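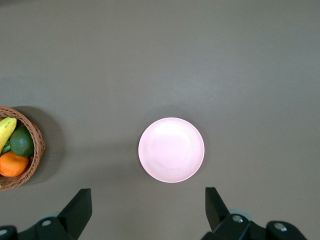
The pink plate, and the fruit basket that has to budge up for it.

October 19, 2019

I have been told, more than once now, that the colour of a plate changes how much you eat off it. Gorazd sent me the article. Then Edin sent me the same article, which made it no more convincing. The gist is that pale plates calm you down, you notice you're full sooner, and before long you're the sort of person who leaves half a potato.

So I bought one. Davine do a pastel range and I paid for a single plate, partly out of meanness and partly because I didn't believe a word of it. It's a perfectly nice plate. The pink is so light that under a bright lamp it might as well be white, and I do wonder how my appetite is meant to tell the difference.

I've used it for 11 days. I had toast on it, then more toast. I had Bujar's stuffed peppers on it and went back for seconds, and I don't remember feeling calm at any point. The dip in the middle is shallow, so anything with gravy needs carrying slowly. That has probably cut down my eating more than the pink has.

The other bit of advice in the article was to keep fruit within reach of where you eat. Fine. The wicker basket has lived on our table for years, and I can report that being near a banana doesn't make me want a banana. It makes me want whatever is in the cupboard. Gion says I'm not giving it a fair go and that I should move the biscuits to the garage. Gion doesn't have to walk to my garage in December.

What I will say for the basket is that it looks good against a grey table, and the bananas do get eaten eventually, mostly by visitors. The green things hang about a lot longer.

I'm keeping the plate. It stacks with the old ones, it's come through the dishwasher without a mark, and it's the right size for a sandwich. If Edin wants to buy me the matching bowl he's welcome to, but I'll be filling it to the top.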